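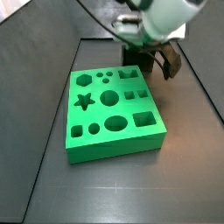 Sutrisno Halim did not accept that 100 tries on a single block tell us anything about blocks in general, and asked that this be written down before the talk went any further.

**Minutes, manipulation group, 09/09/2022**

**1. Corrections to the last minutes**

The Tokevholm result was recorded as "confirmed." Changed to "reported." Nobody in the room has seen the raw logs.

**2. Shape insertion: the search method**

The method under review lets the arm feel its way into a hole by touch when the camera estimate is off. The write-up from the Bravanville bench claims it beats the plain spiral search. Points raised:

- The block sat at one angle on the table for the whole run. Halim wants it turned between tries. The bench people said turning it means a new calibration. Halim said that was his point.
- The star and the hexagon are scored the same as the round holes. A round peg doesn't care which way it is turned, so an average over all shapes hides the hard part. Agreed to split the table by shape.
- Foam gives. A peg pushed in slightly crooked may still go down, and the force reading won't show much. The paper draft says "precise insertion" in two places. Struck from both until there is a run on a hard block.
- Of 668 logged tries, 104 were dropped as "setup errors." The draft does not say who decided this or when. If it was done after the outcome was known, the comparison is worth very little. No answer was given at the meeting.

There was some pushback. The spiral search was given the same time limit and the same starting offsets, and the gap between the two methods is large for the square holes. Halim granted the gap but asked how much of it would survive putting the dropped tries back in.

**3. Skunix controller**

Update put off again. The April version stays on the arm, so at least both methods ran on the same code.

**4. Next run**

200 tries, block turned by hand between sets, rules for throwing out a try written and signed before the first one. Sakalauskas foam again, plus one hard block if the shop can cut it. Spiral search and touch search to alternate.

The draft is not to be sent out before then. One objection to this, noted.

**5. Other business**

The dropped tries are to go in the shared folder with their force logs. Room booking carried over to the next meeting.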